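Gutach Pauses Two-Handed Packing Trials After Grip Fault

Grambridge, Monday, May 8, 2023. Gutach has put its Mudgway table-packing trials on hold while our engineers look into a fault that let a simulated hand keep closing after it was told to stop. We would like to thank our partners at Umlow, who spotted it first and were very kind about it!

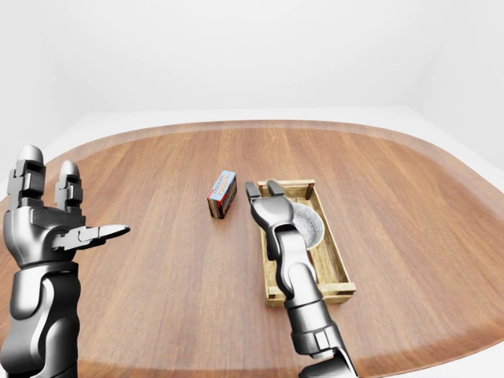 Mudgway simulation, with the pudding box, crate and bowl on the table.

The fault turned up in seven of 1635 simulated runs. No physical equipment was involved and no one was hurt, but a stop command has to mean stop, and we want that settled before Mudgway goes anywhere near a real workbench. 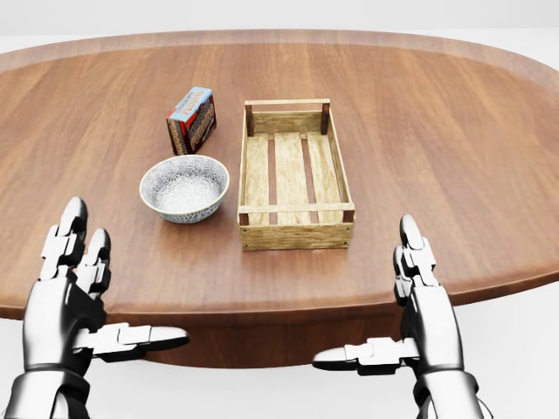
Our engineers are now going back through the logs and replaying the affected runs from the beginning, slowly and with a good deal of coffee. Each replay is checked with both hands open and clear of the box, bowl and crate, so that any unasked-for movement is easy to spot.
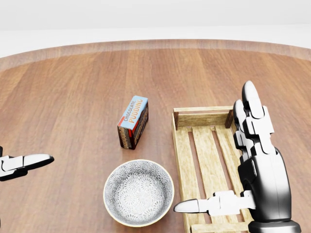 Rendered view from the Mudgway trials, with a patterned bowl beside the crate.

We expect to share our findings in June, and partners are warmly invited to write to the Grambridge office in the meantime.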